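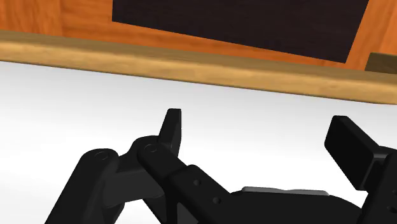

Trucos de taller para que el simulador no te amargue la tarde

Llevo ya bastante tiempo programando pinzas desde casa y, como me lo preguntáis mucho, os dejo mis manías con el software. ¡Que cada uno coja lo que le sirva!

Guarda la semilla. Siempre. Yo uso la 271 para todo lo que quiero repetir, y la apunto en el nombre de la carpeta -- luego pasan dos meses y te alegras un montón.

Cambia las texturas antes de entrenar la percepción. Si la madera sale siempre del mismo naranja, la red se aprende el naranja y en tu cocina no ve ni la encimera. Yo alterno 11 maderas y varios blancos, con la luz un poco movida.

El planificador, con margen. Le dejo 3 centímetros de holgura con cualquier canto o repisa, y luego voy bajando. Unai Marín me pasó este truco cuando yo andaba peleándome con Plornow (el planificador que uso ahora) y me ahorró muchísimos choques tontos.

Abre la pinza en un paso aparte. Si mezclas abrir y acercarte en la misma orden, depurar es un infierno.

Y limpia los registros, por favor. En enero encontré más de 992 ficheros de pruebas viejas en el portátil, ¡y los de Castia ni siquiera se abrían ya! Ahora tengo un script que borra por la noche todo lo que no lleve etiqueta. Si alguien lo quiere, que me lo pida en los comentarios y lo subo.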